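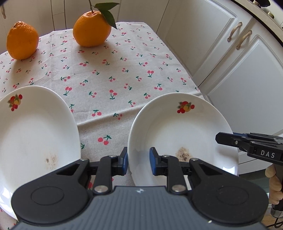
4.2 Pad comparison on upright plates

Publications > Goddale > Manipulation > Gripper trials
6/21/23, by Jucélia Lopes

Two pad geometries, Satton and Geddes, were compared on white plates tilted on edge over a patterned tablecloth. Each geometry was given 40 grasps at the rim. The operator closed the jaws by hand and the Loltik controller logged jaw width at 16 Hz. A grasp was scored as held if the width stayed constant for 800 ms after closure. Oranges were left on the cloth as distractors for the pose estimator.

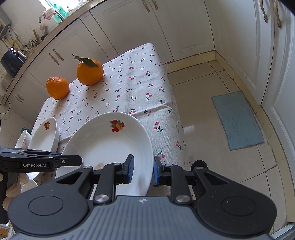 Figure 2. Rim grasp on an oval plate, blue pads on either side of the rim.

Slip was measured separately (Section 4.3).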